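**Ticket 13: play kitchen corner, Warnwood room**
Status: open (again)
Category: missing items / general grievance

**Reported problem**

The pretend cooking set has been complaining. More to the point, the families have been complaining on its behalf. The set came from Tzavaras as a 12-piece kit and has not been 12 pieces since July. Soup is being served without a spoon.

**Step 1: find the bowl**

Found in the art cupboard, full of dried peas and glue sticks. Glue sticks returned to their tray, peas binned. Bowl washed with ordinary dish soap, as the scourer leaves marks and I'm the one who gets the email about it.

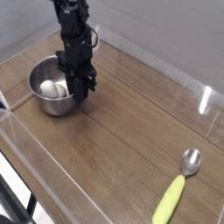

Eggs were next on the list, and the parts sheet from Tzavaras is no help at all, as it calls everything "food, assorted". The bowl is the deep steel one with the rolled rim, and the two white egg shapes fit in it side by side with plenty of room left for whatever else gets cooked. I've pencilled "eggs" on the sheet so the next person doesn't have to guess. If you find a third, it belongs to the Stunusby room and they would like it back.

**Step 2: find the spoon**

Checked:

- dress-up box (no)
- sandpit bucket (no, but two forks, real ones, returned to the staff kitchen)
- under the couch (no, and please don't look under the couch)
- the Bitberg tub with the lid that doesn't close (yes)

Colour on the parts sheet is "lemon". I'd have said pea soup, but I wasn't consulted.

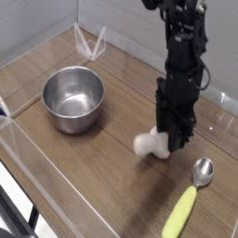
— *Warnwood room coordinator*

Spoon and bowl are both accounted for, so that part of the ticket can be closed. The fuzzy white toy on the table with them is not kitchen equipment under any reading of the parts sheet. It goes in the soft toy basket at pack-up. I'm aware it has been dinner on several occasions.

**Still outstanding**

One saucepan lid, and the small whisk. Sheet now reads 11 if you count the tea towel, which Tzavaras does and I don't.

**Workaround**

Use a jar lid for the saucepan. Stir with the spoon. Check the Bitberg tub before logging another ticket.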